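Clasley College of Hospitality
Housekeeping and Room Presentation, Unit 6
Course handout: Table Linens, Care and Storage

Purpose of this handout

This handout supports the Monday lecture and the practical session that follows it. Students should read it before the practical and bring it to the linen room. Material marked for review will be covered again before the written test.

1. Fiber content

The care of a tablecloth depends first on its fiber. Cotton absorbs spills quickly and withstands high wash temperatures, but it creases and may shrink if it has not been preshrunk. Linen is stronger than cotton when wet and has a natural luster, although repeated pressing along the same fold will weaken the threads. Polyester resists creasing and dries fast. It holds oil stains more stubbornly than either natural fiber. Blends fall between these, and the care label is to be followed in every case.

Coated cloths are wiped down and are never pressed with a hot iron. They should be rolled for storage, as a sharp fold can crack the coating.

2. Sizing and drop

The drop is the length of cloth that hangs below the table edge. For everyday dining a drop of 6 to 12 inches is usual. Formal service calls for a longer drop, and buffet tables are normally covered to the floor. To find the cloth size, measure the length and width of the table top and add twice the drop to each measurement.

Example for review: a square table measuring 35 inches on each side, with a drop of 12 inches, requires a cloth 59 inches square. Where the exact size is not stocked, the next larger size is issued and the drop is checked again on the table.

3. Pattern and placement

Plain white cloths remain standard for banquets. Checks and stripes are suited to breakfast rooms, cafes and small sitting areas, and they require more care in laying than plain cloths do. The lines of a check must run parallel to the table edge. A cloth laid even slightly askew will be noticed by guests at once, particularly on a square table.
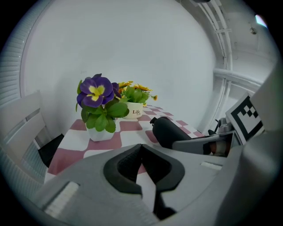
Woven checks, in which the color is carried by the yarn, look the same on both faces and generally keep their color well. Printed checks are paler on the reverse and may fade unevenly along fold lines. When several tables stand together, cloths from the same delivery should be used, because shades can vary between dye lots.

4. Stain treatment

Blot a fresh spill with a clean white cloth, working from the outside toward the center. Rubbing drives the stain into the fiber and roughens the surface.

Coffee and tea: rinse with cool water, apply liquid detergent, and launder as labeled.
Red wine: blot, rinse with cool water, and pretreat before washing.
Grease: apply liquid detergent directly, leave for several minutes, and wash at the warmest setting the label permits.
Candle wax: allow to harden, lift off with a blunt edge, and treat any remaining mark as grease.

No item is to be tumble dried or pressed until the stain has been fully removed. Heat may set what is left.

5. Storage and rotation

Linens are stored clean, fully dry and away from direct light. Starch is left out of any cloth that will be shelved for a long period. Refold stored cloths along new lines at each stock check.

The linen room at the Chevalier building holds 936 pieces, and nearly all are in weekly use. Newly laundered cloths go to the bottom of the stack and cloths for issue are taken from the top. Items with tears, thin areas or permanent marks are placed in the repair bin and entered in the linen book.

Preparation for the practical

Students will measure, lay and press one cloth each. Closed shoes are required. The session meets in the Hano Room, and the Plondton campus group should allow time for the shuttle.

12 shares | 6 comments

Copyright Clasley College of Hospitality | Contact the department office | Back to top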